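Olline: Grasping Claims Need Plain Rules Before Anyone Buys

2019-04-12

Olline, the packaging trade group, today released a draft code of practice for firms that publish success rates for robot grippers on soft food packs. The group's reading of 507 published claims left it unimpressed. More than 600 pages of vendor material rarely state what counts as a successful grasp.

"A rate with no definition behind it is advertising," said Rin Imai, who led the draft. "We would like to see the failures too."

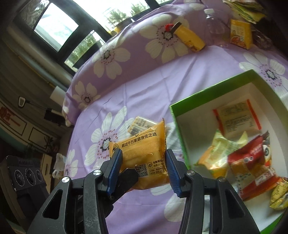
A sealed food packet held between two ribbed pads.

The code has 3 requirements. Firms must name the packs used, describe the surface they lay on, and report every attempt, including drops and crushed seals. Hand-held gripper recordings may be cited, but only under their own heading – a person's wrist does a lot of quiet correcting.

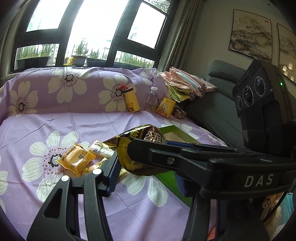
Glossy snack bag in a hand-held gripper, with an open green box behind.

Érica Evangelista of Imton, a member firm, doubts the code goes far enough. "Shiny film and puffy packs are where the numbers fall apart," she said. "I'd make those mandatory." The draft leaves them optional for now.

Comments are open until July. Olline has no power to enforce the code and does not plan to certify products.

Contact: Kumiko Murakami, Olline press desk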